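Pilurton Needle Driver Comparison

The Pilurton needle driver comparison is a bench study of robotic suturing grippers run by the instrument group at Nemedau. It sets out to answer a question that had been argued in the group's kitchen for longer than anyone cared to admit: whether the shape of a gripper's jaws matters more to a sutured knot than the controller telling them when to close. The study has so far produced a ranking, a disputed ranking, and a revised form for disputing rankings.

Background

Nemedau had used a single type of needle driver on its two-armed surgical robot for years. The jaws were narrow, well liked and expensive to replace. When the supplier, Verbruggen, brought out a second pattern with a coarser grip surface, Ilse Geerts proposed a short side-by-side trial. She budgeted one week for it. The trial was named after the Pilurton building, where the robot is kept, and began in May.

Perla Zamudio joined soon afterward to handle the controller side, which had not been part of the plan. Her view was that a comparison of jaws under one badly tuned controller would mostly measure the tuning. The week was extended.

Equipment

The trial covers 6 sets of jaws, 4 of them from Verbruggen and the others machined in house. Each fits the same wrist, at least on paper. One of the in-house sets needed a shim before it would seat, and appears in the results table with an asterisk that has its own footnote.

Two controllers are compared. The first closes the jaws to a commanded angle and holds them there, whatever may be between them. The second, written by Zamudio and known as Sistel, limits the closing effort and backs off when motor current rises too quickly. Early versions of Sistel backed off with great enthusiasm and dropped the thread.

Video comes from small cameras mounted at the wrists. These replaced an overhead camera that gave an excellent view of the back of the instrument.

Procedure

An operator ties a knot, regrips the strands and draws them toward the second instrument, which steadies the work near the knot. Reviewers then go through the video and score slip, thread damage and the number of regrips. The operator is told which controller is running only after the session, although most claim to know within a minute. They are right less often than they say.

Gripping both strands at once is scored separately. It is harder on the jaws than holding a single strand, as the two can roll over each other and leave one held firmly and the other hardly at all. The wrist view is the one reviewers use for this part of the score, with the jaws, both strands and the knot all in sight. 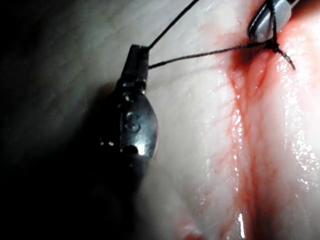

Scoring

Mieke Maes and Javiera Vergara score every run independently. Where they differ by more than one point, the run goes to Sanne Lambrechts, whose decision is final and is usually a number neither of them gave.

Shine has been a recurring nuisance. Polished metal and moist tissue both throw back bright highlights, and a black strand passing into shadow can be hard to follow. Vergara asked for a duller finish on the housings. The request was approved, then withdrawn when the coating left the instruments too wide for their storage tray.

Results

The narrow Verbruggen jaws came first for single strands under both controllers. With two strands, the coarse pattern slipped less but marked the thread more, a trade that each camp has cited as proof it was right all along. Sistel reduced thread damage on every set of jaws and added to the regrips on most of them.

The in-house jaws finished last and next to last. They are also much the cheapest, a fact the people who made them have brought up at 13 project meetings.

A summary circulated on January 18, 2026 ranked the narrow jaws first overall. Zamudio objected that the weighting favored single-strand work, and a second table was added with the coarse jaws on top. Both tables remain in the report.

Limitations

Only one robot was used, and its left arm has slightly more play in the wrist than its right. Worn jaws were not tested, although a needle driver spends most of its working life in that condition. Geerts has proposed a short follow-up to look at wear, for which she has budgeted one week.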